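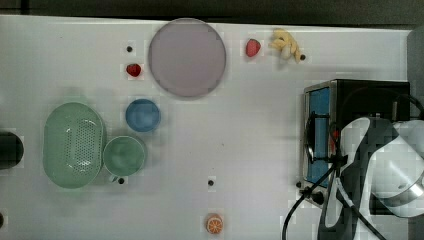
I signed up for the Flotska open day mostly for the free parking and the promise of pastries, and I figured I'd be back in my car within an hour. I stayed almost six!

Flotska has the old Prenska building out past the rail yard, the one with the green loading doors. I used to buy carpet there. The January visit drew 139 people, according to the woman running the sign-in desk, and they took us through in small groups, with a lot of standing in hallways and a lot of coffee.

First stop was Stindari, the kitchen project. I'd pictured something like a robot chef (I blame television), flipping pancakes in a paper hat. What they're working on is a whole lot humbler. They want an arm that can put things where you'd want them put. Fruit on a plate, say. A cup off to one side. The sort of job you'd give a five-year-old to keep them busy while you finish the gravy.

Our guide said they have 214 little chores on their list, and that the dull ones get the most attention. Somebody in my group asked when it could unload her dishwasher. He laughed and said to ask him again in ten years, and she wrote that down.

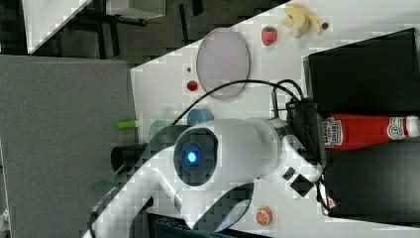 I have a soft spot for any workplace where grown adults argue about toys, and I heard a good long argument about what ought to go in front of the arm. One engineer wanted harder shapes. Another wanted more of the same, just moved around. I can see both sides - a strawberry is a tidy little thing, but a plush banana sprawls all over the place, and a ketchup bottle lying on its side looks to me like it's begging to roll. I asked if I could vote. I could not.

What I liked best was how slow everything was. You stand there, you wait, you catch yourself leaning in like you're watching a putt. A kid next to me whispered "come on, come on" the whole time. Then we all got shooed along to the next room, where a man showed us a wall of spare motors and I lost the thread a bit.

Lunch came from Đinh, the noodle place across the street, and they'd cooked for 100, so the line got a little tense toward the back. I had the lemongrass chicken and would again.

They're doing another open day in February. Sign up early, wear flat shoes, and if you get the same guide, ask him about the dishwasher.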